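Nokano Instrument Care Kit for Needle Drivers and Graspers

Product group: Reusable instrument upkeep
Supplied by: Paisan

The Nokano kit covers the routine checking of wristed instruments used on robotic suturing stations. It contains a soft brush set, a flushing adaptor, a jaw test card, a tube of Plilto lubricant and a log book with 200 entries.

Most wear on these instruments starts at the wrist and the jaws. Thread is gripped, pulled taut and looped at the tips many times in one session, and the small joints behind them collect residue if they are left to dry.

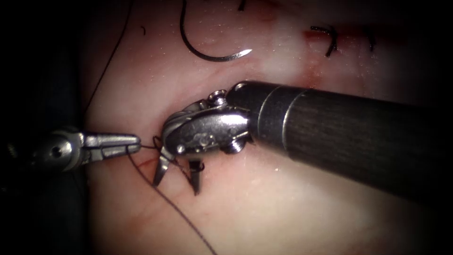 Flush the shaft first, with the tip pointing down, until the water runs clear. Brush the pivot and the cutouts in the wrist with the jaws open, then again with them closed. Put one drop of Plilto on each joint and move the wrist by hand through its full travel. It should move freely and stay where it is put.

To test the grip, close the jaws on the card and pull gently. A worn pair will slip or leave an uneven mark. Check the points under a magnifier for burrs, which can fray suture. Look at the screw heads too, but do not tighten them. A loose screw means the instrument goes back to the workshop.

Full inspection: every 5 sessions
Lubricant: 200 ml tube
Jaw test card: 1,000 tests
Flushing adaptor: replace after 3,000 uses

The adaptor fits Fanon shafts as standard. Kits packed before July have the older collar and need a spacer, which can be ordered separately.

Page updated 2020-10-10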